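**Pre-purchase check, bench cell 2, Pondbridge** (August)

- [x] E-stop reachable from both sides. OK
- [x] Finger pads. Worn but fine, order 8 spares from Ackermann anyway, $145 the set
- [ ] Blue tape grid. Upper line ragged, wrinkled, gap at the left. Redo or budget for printed mat?
- [ ] Left vertical stops short of upper line. Fix before acceptence test

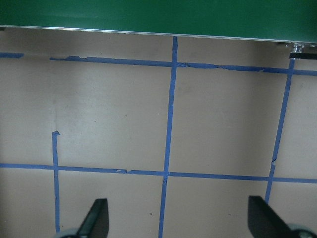 - [ ] Mat quote from Grinolham, still waiting. Need it before second arm gets signed off
- [x] Cable run clear
- [ ] Guarding: 6 week lead time, so order frist

Hold the PO till the open ones are closed. Tape is cheap, re-teaching isnt.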